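Progress Report to the Larunbridge Fund: Bimanual Sorting from Head-Camera Input

Prepared by Areti Kalogeropoulos, Travdale site, 2023-01-19

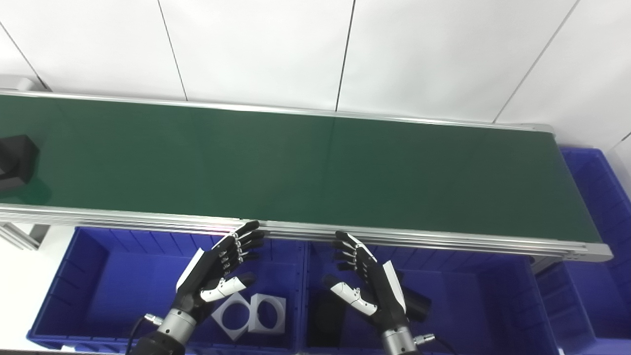

The work since our August report has gone almost entirely into the grasp selection method, and this report covers what we changed, what we measured, and where we are behind. The task is the one described in the proposal: parts arrive on a belt, the robot picks them up with either hand or both, and each part goes into the bin for its type. We kept the layout simple so that differences between methods would show up. White square parts with the round center hole go in the left bin and black parts go in the middle one, and both hands start a trial near the front rail of the conveyor, over the divider between those two bins. That starting position was a choice. In the earlier setup the hands began farther apart, and the policy learned to favor one hand for nearly everything.

Method

The policy takes head-camera images and joint positions and outputs targets for both arms and all the fingers. It was first trained on 900 demonstrations collected by Mylene Catacutan and Pylyp Zinchenko. In August we reported that this version did well on single parts and badly when a part arrived close to the edge of the camera's view, where only a portion of it could be seen.

The main change is a separate step that decides which hand to use before any motion begins. Teodoro Agbayani wrote this as a small classifier on top of the same image features. It is trained on the demonstrations plus 200 correction episodes, in which an operator took over after the policy had picked the wrong hand. The rest of the network was left as it was.

Results

The hand-choice step removed most of the cases where both arms started toward the same part and then stopped. These stalls were the largest single cause of failed trials in the previous period -- more than dropped parts and wrong-bin placements together. With the new step they are rare enough that dropped parts are now the main problem.

Drops happen mostly with the white square parts. They are flat, and the fingers sometimes close on a corner instead of across the opening. The part then turns in the hand on the way to the bin. Our success measure only asks whether the part ended up in the correct bin, so a white part that lands tilted against another one still counts. We would like to tighten this in the next period, and Angelica Mercado has drafted a stricter scoring rule that we will send separately.

We also compared training with and without the correction episodes. Without them, the hand-choice step helped only when a part came down the middle of the belt. With them, it also helped near the ends.

Delays

The transfer test at the Arriaga site has not started. It depends on the second conveyor from Kastow, and the controller supplied with it did not match our interface. A replacement is on order. We lost 7 working days to this before moving people back to the Travdale setup. The test is now planned for the next period, and no change to the budget is requested.

Next period

Mylene will collect new demonstrations of the flat parts, with attention to where the fingers close. Teodoro will retrain the policy on the combined set and repeat the comparison under the stricter rule. We plan 2 rounds of trials, one at a fixed belt speed and one with the speed changed between trials.

Pylyp is preparing the data release. The episode files are ready, but the notes that go with them still need to be checked against the logs.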